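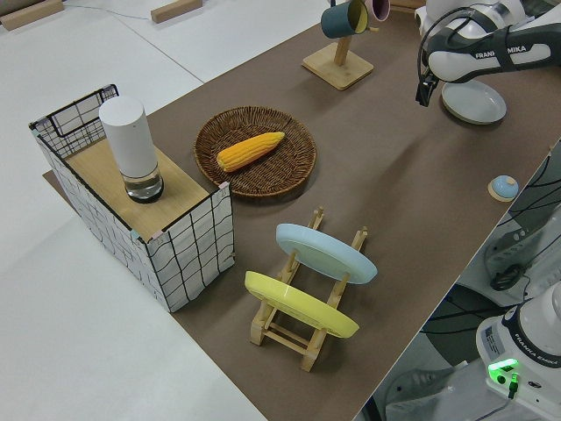 Fixed camera, before the first run of the afternoon. Round plate flat under the gripper, corn in the tray, rack loaded with blue and yellow.

May, 4:40 p.m.

Second day on the finger comparison. Stock fingers in the morning, Kavus soft pads after lunch. Same arm, same controller, same table layout, same side camera. The second arm stays powered but parked until the first one has a pad I trust.

Stock fingers first. They close on the mug handles without trouble as long as the approach is from above and the opening of the handle is within a few degrees of where the planner thinks it is. The teal mug comes off the tree in one lift. The pink one I had to re-teach, because the post was close enough to the left finger that the collision margin kept rejecting the grasp. Cut the margin to 8 mm for that object only and wrote it into the config, with a comment this time.

Plates are where the stock fingers lose. Out of the rack they are acceptable: the rim is exposed, one finger goes either side, and the slots hold the plate at a repeatable angle. Flat on the table is another matter. The fingertip is too thick to get under the rim of the white plate. It pushes. I tried approaching at 20 degrees from vertical, then 35, and at 35 the hand body comes too near the tabletop. Dropped that line of work for today.

Kavus pads on at 1:15. The mounting screws are shorter than the ones that came out, so the old ones are in the tray on the controller shelf, labeled. Changed the tool mass and center of gravity in the settings, then ran the arm in hand-guiding for a minute to check for drift. It sank slightly at full reach. Corrected the z offset and it held.

First result: the corn cob. With stock fingers it rolled in the tray on closing unless the hand was squared to the long axis. With the soft pads the yaw error can be much larger and the cob turns itself into line as the pads deform. Set the force low and raised it in steps until the cob stopped slipping on lift. I would leave it one step above that.

Second result: worse on the dish rack. The pads are wide, and the clearance between the blue plate in the rear slots and the yellow one in front is not generous. The outside of one pad brushed the neighboring plate on the way in, twice in a row, same place. Either the order is fixed (front plate first, always) or the pads get trimmed. Romana Vlček is in favor of trimming. I would like to see the unmodified part fail properly before we cut it, and told her so.

The tall white container on the board over the storage box is still the awkward object. The top is rounded, so a top-down grasp has little to hold, and the base is transparent, which the depth image does not like. The point cloud has the white part ending in mid-air. The segmenter then puts the grasp center too high. Workaround for now is a fixed height offset per object. Romana wants to fit a cylinder and extend it down to the board plane. That is the better fix and she can have it.

Camera notes. The side view is good for checking the rack and the box and poor for the right end of the table, where the arm covers its own work. The small blue knob was lost from the tracker for most of the afternoon. Moving the camera would break the comparison with the morning, so it stays until the pad runs are complete. A second view from the Leiva mount is the obvious step, if the bracket fits. The one we received from Lovilari has the wrong thread.

Controller: one stop all day, a velocity discontinuity on the way back from the mug tree. Logs show the command stream missed 2 packets just before. I moved the logging process to its own core and it did not come back, but one afternoon is thin evidence. The log for the day is 2,270 lines after filtering, most of them gripper state.

Fingertip temperature not measured. Pad wear: a faint shine on the inside of the left pad, nothing on the right. Took the width reading at full close before and after, no change I could resolve.

Wolldale asked by mail whether we can give them a figure for cycle time. Not yet. The soft pads need a longer settle before lift and I have not tuned it. Replied that they will get both sets of timings together.

For tomorrow:

- front plate first, pads untrimmed, full set
- flat plate with pads, shallow approach
- cylinder fit on the white container, if Romana has it running
- find the correct thread for the Leiva bracket
- back up the morning config before touching anything

Stopped at 5:30. Brakes on, both arms, pads left mounted.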